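The small sink and the colored dishes

23 August 2019

Since July I am trying to change one habit in my kitchen, and it is the most boring one: washing the dishes right after eating. Before, I left everything in the sink until the evening, and in the evening I was too tired, so it stayed there until the morning.

I live alone, so there is not much to wash. I have plates and bowls from Briltow, bought in a closing sale, every set in a different color. My mother finds them too bright for a table. I like them very much, especially the green and the orange, and on a gray morning they make me a little happier.
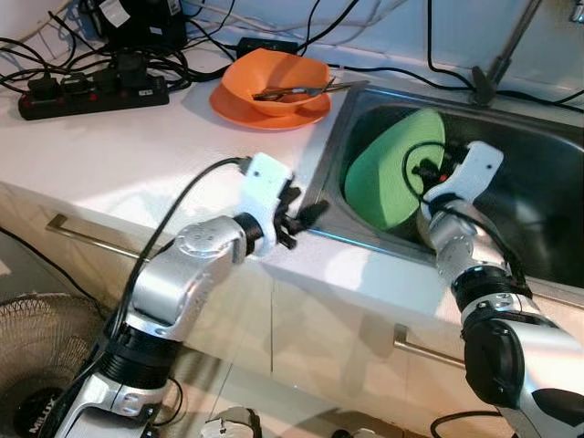 My rule now is simple. One color at a time goes into the sink, and the rest waits on the counter, the bowl on its plate and the spoon and fork in the bowl. In this way I always have space for my hands. Earlier I put all together in the water, and I was fishing for forks at the bottom, which I hated.

For washing I use the Clolico liquid, the one without perfume. A bottle of 5 dollars lasts me more than 100 days, if I am careful. I tried also the Marinho soap bar, but it left a white film on the dark plates and I had to rinse twice.

What I did not solve yet is the drying. My counter is short and the back corner is taken by the plugs, so I do not want a wet rack near them. Maybe I will hang a shelf over the sink, but first I must ask the landlord if I can drill in the wall. He answers slowly in summer. Until then I dry every plate with a towel and put it back in the cupboard, the green ones at the bottom.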